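Furniture Gallery: Reception and Dining Tables
Makport Furnishings Center, Second Floor

The Makport Furnishings Center maintains a permanent display of tables for offices, guest houses, clubs and private homes. The gallery on this page is a companion to the second-floor showroom and is intended for visitors who wish to review the collection before making an appointment. Entries are arranged in the order in which the tables stand on the floor, beginning at the main staircase. The text was revised on 8 August 2022 under the direction of Bastien Pichon, head of collections.

Each entry carries a short note on the table, its surface and its recommended use. Catalog numbers are given where a piece may be ordered. Prices are not listed online and may be obtained from the sales desk on the ground floor.

About the Collection

The second floor was reorganized last winter to separate tables used for meals from those used for meetings and display. Dining tables now occupy the east side, and reception tables, including the round glass models, occupy the west side. Visitors may walk around every piece. Chairs have been placed at a limited number of tables so that the full shape of the base remains in view.

The Center has received a large number of inquiries regarding glass. Many customers admire a clear top in the showroom but are unsure how it will look in a furnished room. A clear top takes on the color of whatever lies beneath it. A patterned rug will compete with plates and serving pieces, while a plain or lightly flecked carpet in a neutral shade allows them to stand out. The position of ceiling fixtures should also be considered before the table is placed. Glass returns the light of every lamp above it, and a table set directly under a row of spotlights will show each of them.

The base deserves equal attention. Under a wooden top it is seldom noticed, but under glass it forms part of the design and is seen from every seat. Dark bases give a strong outline and suit rooms with gray or beige flooring. Pale bases are less conspicuous and are generally preferred in smaller rooms.

Round Glass Tables

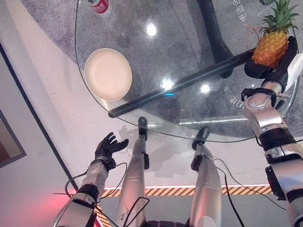 Round table with clear glass top and dark base, over gray speckled carpet. On the glass, a plain white plate and a pineapple with its spiky green crown.

Round glass tables are offered by the Center in two diameters. The smaller is suited to a waiting area or a breakfast corner and the larger to a dining room seating up to 5 persons. Both are supplied with felt pads for the underside of the base. Orders placed before the end of September will be delivered within the current season.

Fruit remains one of the most satisfactory choices for dressing a table of this type. A single large fruit with a strong shape holds its place on a clear surface better than a low bowl of small items, and it may be moved easily when the table is needed. Plates should be plain. A shallow white plate with a slightly darker rim reads clearly against the floor below and does not require a mat.

Care of Glass Surfaces

Glass tops should be wiped daily with a soft, dry cloth. Fingerprints may be removed with a small amount of mild soap in warm water, applied to the cloth and never poured onto the table. Abrasive pads must not be used. Printed lettering, where a customer has ordered it, should be cleaned with light pressure only.

Heavy objects should be lifted and set down, not pushed across the surface. Hot dishes require a stand. The Center does not accept returns of glass tops that have been scratched in use, although replacement tops may be ordered separately for all current models.

Other Pieces on the Second Floor

Flidine extending table, catalog no. 331. Oak top with two leaves stored beneath the center section. Recommended for family dining rooms and small meeting rooms.

Barbier side table, catalog no. 453. Narrow table for use against a wall or behind a sofa. Available in walnut and in a painted finish.

Skumico café table, catalog no. 90. Square top on a single column. Suitable for indoor use and supplied in sets of two or more.

Visiting the Showroom

The second floor is open to the public during regular business hours. Groups and trade customers are asked to contact the sales desk in advance so that a member of the staff may be available. An elevator is located to the left of the ground-floor entrance. Food and drink may not be carried through the display area.

Room measurements, including the width of doorways and stairs, should be brought to the first appointment. Round tops cannot be taken apart for delivery, and the delivery office must confirm access before an order is accepted. Samples of base finishes may be borrowed for up to one week.

Questions concerning this page or the collection should be addressed in writing to the Office of Collections, Makport Furnishings Center.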